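Full-moon lanterns are coming back to Stulthorpe, and this time we've got the whole street
Aug 22, 2018 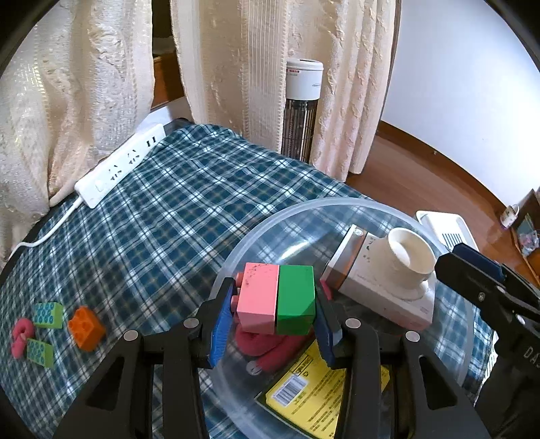
I've been sitting on this news for a fortnight and I'm finally allowed to share it: the Mid-Autumn lantern walk is on again next month, and the council has said yes to closing Pfister Street for the evening. The whole street! Last year we were squeezed on to the pavement outside the library with pushchairs going one way and the lion dancers trying to come the other. If you've not come across the festival before, it's called Tết Trung Thu in Vietnamese, it falls on the full moon of the eighth lunar month, and where my family comes from it belongs to the children. They get lanterns, they get sweets, and they get to stay up far too late. Our paper for the lanterns has turned up too, in a bright green and a pink very like the pair of toy blocks up there, side by side just like that, so expect a lot of two-tone stars coming down the hill.

The stars are the shape most people want. You make two five-pointed frames out of split bamboo, tie them together at the tips, prop them apart in the middle and cover the lot in coloured cellophane or thin paper. It sounds simple and my first three looked like squashed crabs. Liên Lương is running the making sessions again, on the two Saturday mornings before the walk, upstairs at the Drulel building (side door, the front one sticks). She has cut 200 sets of bamboo already, which must be murder on the hands, and she'd like people to bring their own scissors if they can. Under-sevens need a grown-up with them. We use little battery lights inside these days. I do miss the candles, but I also remember my cousin's carp going up in flames in about 1991, so fair enough.

Now, mooncakes. Last year we sold out before it was even dark and I had some quite stern emails. Nghĩa Thái has promised 710 this time, both the baked sort with the shiny brown crust and the soft white ones that you keep in the fridge. Fillings are mung bean, lotus seed, and mixed nuts with candied winter melon, and some of the baked ones have a salted egg yolk in the middle for the moon. People either love the yolk or they pick it out and leave it on a napkin. Cut them small, please! A whole one each is a lot of cake, and they're meant for sharing with a pot of tea.

The drummers are coming over from Flandstead, where Định Cù and his sister Hậu have been teaching a youth lion dance group since last November. I went to watch them practise in the school gym and it was so loud that I could feel it in my teeth. There are two lions, one red and one yellow, and a chap in the round smiling mask who plays Ông Địa, the earth god, and fans himself and generally gets in the way. He's the one the little ones remember. My niece talked about him until Christmas.

There'll also be a tray-of-fruit table, which is new for us. At home you'd set out a display under the moon, with pomelo, persimmons and whatever else is good, and the clever families make a dog out of pomelo segments, with all the bits of flesh fluffed up for fur. Nhàn Thái can do this, and has agreed to do it where everyone can see. I'm told that getting decent pomelos delivered to Stulthorpe is a bit of an adventure, so if you know a greengrocer who can help, get in touch.

A few practical bits. We gather at the bottom of Pfister Street at half past six and set off at seven, up past the chapel and round to the green, where the stalls will be. It's all flat apart from the last stretch. Cars need to be off the street by four, and residents will have had a letter. The number 33 bus will stop by the garage instead of outside the library that evening. The police reckon we could get 2,000 people if it stays dry, and I don't quite know what to do with that thought, except that we could do with more hands on the tea urn.

It's free to come along. Lanterns are pay-what-you-like at the making sessions, and any that get finished and not claimed will be hung on the railings by the green for anybody who turns up without one. If it rains we'll go into the church hall and the lions will have to mind the chairs.

Names for the urn rota to Liên, please, or stop me in the street.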